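The Flurkville Requisition

The Municipal Office of Flurkville kept its Department of Acquisitions on the third floor, above Licenses and below Weather. The Department had a procedure for everything that could be bought, and in the matter of chairs, lamps and road salt the procedure had served without incident for as long as the files went back. It was therefore with some confidence that the Department received, on a Wednesday, a request from the Workshop for hand-held grippers.

The request was made on the correct form. Under "Quantity" the Workshop had entered 13. Under "Purpose" it had entered "to pick things up." The Senior Clerk returned the form with a note observing that all employees of the Municipal Office had been issued hands upon birth, and that a duplicate issue would require justification.

The Workshop replied the same afternoon. The grippers, it explained, were to be carried by employees while they performed ordinary tasks, so that a robot might afterward be taught to perform the same tasks. The robot would be the subject of a separate request. The Senior Clerk read this twice and opened a new folder, to which he gave the title "Robot, Eventual."

Two suppliers were invited to bid, in accordance with the rule that there must be two. The firm of Ahmadpour submitted a bound proposal with a price for each gripper, a price for the spare pads, a price for calibration, and a polite paragraph on the subject of shipping. The firm of Flastska submitted a single sheet on which was typed the number 2000. No currency was given. When the Department wrote to ask what the number referred to, Flastska replied that it was open to discussion.

The Department did not care for discussion. It did, however, care for low figures, and the Flastska sheet was kept in a drawer for several weeks in case the currency should prove to be a small one.

In July the Budget Section entered the matter. The Budget Section held that a gripper was a tool, and that tools were charged to the Workshop's annual allowance, of which 200 remained. The Workshop held that a gripper was an instrument, and that instruments were charged to the General Fund. The Department consulted the Schedule of Definitions, in which a tool was "an object held in the hand" and an instrument was "an object not otherwise defined." A hearing was arranged. It lasted until the lamps were turned off from the street, and it was resolved that a gripper should be considered a tool when closed and an instrument when open.

This ruling was hard to administer. The Budget Section asked that the state of each gripper be recorded at the end of every working day. The Workshop pointed out that it did not yet possess any grippers. The Budget Section agreed to accept blank records in the meantime, provided they were signed.

It was at this stage that the Senior Clerk resolved to prepare a proper plan. He had noticed that the Ahmadpour proposal, though long, said nothing about what would be needed in the second year, and that the Flastska sheet said nothing about the first. He took a clean ledger and ruled it into columns, and for 10 evenings he remained at his desk after the building had emptied. Through the floor he could hear Weather practicing.

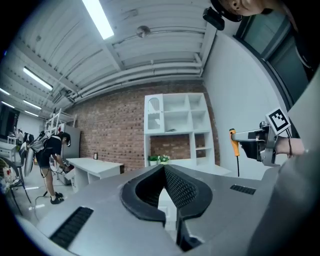
What should be settled before a supplier is chosen?

The number of people who will hold the equipment at one time, the hours they will hold it, and the spare parts those hours will use up. The price of a single unit should be looked at only after these are written down.

The Senior Clerk placed this question and its answer on the first page of the ledger and considered them the best work of his career. On the second page he set out the pads and the cables. On the third he set out storage, training and repair. On the fourth he set out a sum for what he called Regret, calculated at the same rate as postage.

When the columns were added, the total came to a good deal more than the Ahmadpour price and bore no relation to 2000 at all. He checked it and it did not change. He then wrote to the Workshop to ask whether all of the grippers would truly be in use together.

The Workshop answered that they would not. It had only ever intended to use four. The figure of 13 had been copied from an earlier request for brooms, the form having been reused to save paper.

An order for four grippers was placed with Ahmadpour before noon. The Budget Section ruled that two should arrive open and two closed, so that the cost might be shared equally between the accounts, and Ahmadpour, after a silence of some days, confirmed that this could be done at no extra charge.

There remained the folder marked "Robot, Eventual." The Workshop had by now submitted its second request, giving the robot's name as Jono and its delivery date as unknown. Under "Purpose" it had entered "see previous." The Senior Clerk turned back to the previous form and read it again with care. Then he took up his pen, and in the space reserved for the Department's remarks he inquired whether Jono would be requiring a chair.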